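Repaso de la zona de lavado y office – planta baja, edificio Pavetti
Revisión del 24 de mayo

Bueno, pues ya he hecho la ronda y os dejo la lista con mis comentarios, que ya sabéis que me enrollo. Donde pone OK no hay que tocar nada.

1. Suelo delante del fregadero: OK. Lo pisé con los zapatos de goma y con los de calle y no resbalé con ninguno de los dos.

2. Desagüe del suelo: PENDIENTE. La rejilla baila un poco. Le falta un tornillo, y el que queda está pasado de rosca. He pedido dos nuevos a Voso, a ver si llegan antes de fin de mes.

3. Enchufes junto a la encimera: OK. Tapas enteras, sin marcas de quemado. La regleta del hervidor la he quitado yo misma (¡otra vez!) y está en el cajón de abajo.

4. Productos de limpieza: A MEDIAS. Todo bajo llave menos una botella de desengrasante de 700 ml sin etiqueta, que olía fatal. La he apartado y le he puesto un papel de NO USAR. Por favor, no rellenéis envases a ojo, que luego me toca a mí adivinar.

5. Paños: OK con comentario. Me gusta mucho más el sistema de colores desde que lo cambiamos: verde para superficies de comida, azul para mesas, rojo solo para baños. El paño verde se deja extendido sobre la superficie, bien plano, nada de hacerlo una bola en la esquina del fregadero.

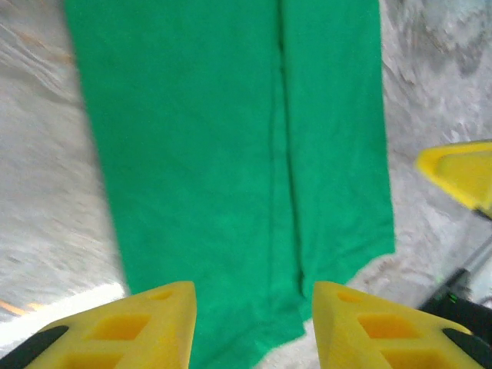 Punto 5: paño verde extendido, con el pliegue a lo largo.

Fijaos también en los bordes cuando los recojáis. Si uno empieza a deshilacharse lo pasamos a trapo de taller y cogemos otro del paquete de Umusham, que quedan cuatro sin abrir en el armario alto. Yo los prefiero suavecitos, qué le voy a hacer, los nuevos me parecen cartón hasta el tercer lavado.

6. Extintor: OK. Aguja en verde, precinto puesto, acceso libre. Ha costado, pero ya nadie apoya ahí las cajas.

7. Botiquín: PENDIENTE. Faltan tiritas y las gasas caducan en mayo, o sea ya. Lo he apuntado en el pedido de Adeleke.

8. Luz de emergencia: OK. La tuve encendida con el botón de prueba alrededor de 2 minutos y aguantó sin parpadear.

9. Puerta trasera: A MEDIAS. Abre bien desde dentro – eso es lo importante – pero roza abajo y hay que darle un empujoncito con la cadera. Lijarla o ajustar bisagras, lo que diga mantenimiento.

Pendientes para la próxima ronda: la rejilla, el botiquín y la puerta. Si alguien arregla algo antes, que lo apunte con boli en la hoja del corcho y me pone la fecha al lado.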